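Usside Stream Readings

Water level readings from the Usside stream, taken at 4 posts between the mill bridge and the lower weir. The files were put together by Judit Kelemen and Eugeniusz Górecki. Last updated December 10, 2011.

Each file is plain text with one reading per line: post number, date, level in centimeters. A blank level means the post was not read that day. 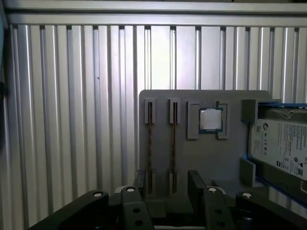

Post 2 was moved upstream in May after the bank gave way. Readings before and after the move should not be joined into one series. Post 4 has a gap of 17 days that we have not tried to fill.

You may copy and share the files if you name the source. Send corrections to Judit with the post number and date.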